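Setting Up Your Halten Tray Sealer – Part 2: First Seals

I've run a Halten in my own small kitchen for a while now, so I'll walk you through this the way I do it – soup tubs and lasagna trays, mostly.

1. Set the sealer on a level counter and plug it in. Leave the film off for now.

2. Turn the dial to 200 and wait for the ready light. Mine takes 8 minutes, and yes, I make coffee.

Caution: the sealing plate gets hot enough to burn you well before that light comes on.
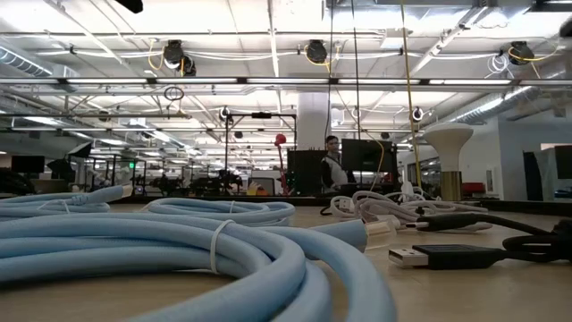 3. Load the Kumsa film with the shiny side up. I got this backward my first Wednesday and peeled film off trays all morning!

4. Fill a test tray with water, wipe the rim dry, and pull the lid down for a slow count of two.

Note: if the film wrinkles, drop the dial to 198 and try again. Small change, big difference (at least with the thin trays).

5. Flip the cooled tray over the sink and give it a squeeze. No drips means you can start on real food.
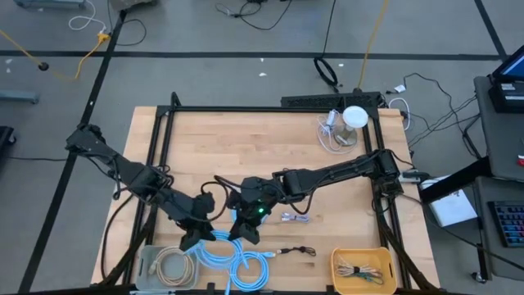

Ayantu Abdella wrote in to say that creamy sauces need a wider gap below the rim, and that she stops filling a finger's width from the top.

6. Unplug the sealer and let it cool before wiping the plate with a damp cloth.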